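Lists > Carry-Goods > Textile Totes > Thread view

From: Gopinath Salian
Re: Stand-up opening on the Rundine tote

Kwesi Kpodo wrote:
> The Gandora cloth holds its mouth open when the
> bag is laid down. Does the Rundine do the same
> at 400 gsm? I need to load light, bulky items
> one-handed.

Partly. The rim band is stiffer than the body, so the mouth gapes when the bag is on its side, but the body slumps. 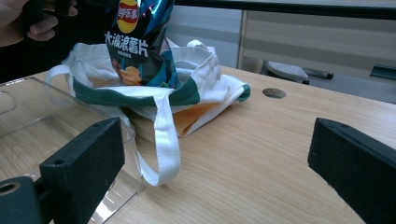
Foil packs are my usual load, being light and easily crushed. With a bag of Lay's wavy chips held over the tote, the lower end sits inside the green rim and the canvas stays on its side. I would not try this with glass.

Handles are flat cotton and take a set from folding. Pull them clear of the mouth before loading. 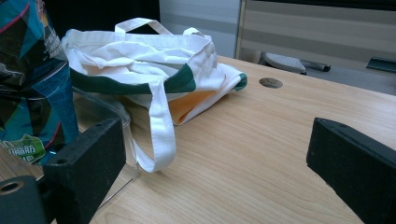 Rear handle up, front handle down on the table.

Wash shrinkage was 10 mm across the mouth after 30 cycles. The Uçar sample is still in the machine.

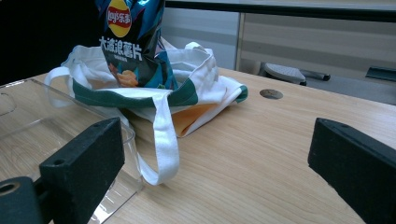
For tall packs I measure how much stands proud of the rim. The chip bag goes in bottom first, and the logo and product name remain readable above the green trim. Tarneo wants that dimension on the sheet under item 3741. I will add it in March.

Gopinath

Related threads
Rundine handle stitching, second batch
Gandora vs. Uçar cloth weights
Rim band: woven or dyed?
Tarneo spec sheet template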